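Module 4, handout 3: Glazes and glazed tableware
Tutor: Annatjie Ngcobo
Revised 2019-10-31

Read this before the practical session and bring it with you. The terms in bold will come up again in the written assignment.

## What a glaze is

A glaze is a thin layer of glass melted on to the surface of a clay body. It is put on as a powder mixed with water, left to dry, and fired until the powder melts and runs together. When the kiln cools, the melt sets hard and grips the clay underneath.

Every glaze needs three kinds of ingredient. **Silica** makes the glass. A **flux** brings down the temperature at which the silica melts. **Alumina** stiffens the melt so that it stays on the pot. Too much flux and the glaze runs down on to the kiln shelf; too little and it comes out dry and rough.

Most potters get the alumina from clay, often china clay. Feldspar supplies some of all three, and many simple recipes start with it for that reason.

## Fit

Clay and glaze both shrink as they cool, but seldom by the same amount. How well the two agree is called **fit**.

- If the glaze shrinks more than the clay, it is pulled tight and cracks in a fine net. This is **crazing**.
- If the clay shrinks more than the glaze, the glaze is squeezed and may flake off at rims and edges. This is **shivering**.

Crazing is much the more common of the two. It can appear weeks after the firing. On a vase it may be left alone or even wanted. On a plate or bowl it is a fault, as food and water can get into the cracks and the piece is weaker.

The usual cure for crazing is a little more silica in the glaze. Change one thing at a time and fire a test tile after each change. In the workshop we use the Sithole base recipe, and tiles 9 to 17 on the wall board show it with silica added in small steps. Look at them under the lens before you start your own. 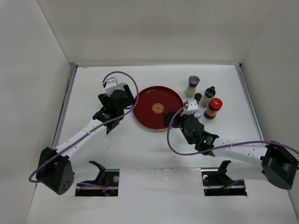
## Colour

Colour comes mainly from metal oxides. Iron gives anything from pale straw to black, depending on how much is used and how much air is in the kiln. Copper gives green in plenty of air and can give a deep red when the air is cut back. Cobalt gives blue in almost any conditions and is very strong, so weigh it with care.

Bright reds and oranges are harder. Copper red is easily lost if the kiln is not managed well, and iron red tends towards brown. Factories mostly use prepared stains for these colours. Check that any stain you buy is suitable for the temperature you fire to.

## Decoration over the glaze

Gold and other lustres go on after the glaze firing and are fixed in a further, cooler firing. This is called **overglaze** or **on-glaze** work. The glaze softens just enough to hold the metal.

Because the gold sits on the surface, it wears. Rims go first, from washing and stacking. Gilded ware should be washed by hand and kept out of the microwave.

Underglaze colour is put on before the glaze and is protected by it. It lasts far longer, but it has to stand the full heat of the glaze firing, and the range of colours is smaller.

## For the practical

1. Collect a set of bisque tiles from the Clotero rack and number the backs in oxide pencil.
2. Weigh out your base. Wear a mask for all dry powders.
3. Sieve twice and leave to stand.
4. Dip each tile once and wipe the foot clean.
5. Write the tile numbers and the recipe in your glaze book at the time, and put the tiles on the shelf marked Uker for firing.

Wipe benches with a wet sponge. Do not sweep.

## Reading

Course reader, pages 17 to 22, on fit and thermal expansion. The notes on lustre are in the Lesex folder in room 803. The folder stays in the room.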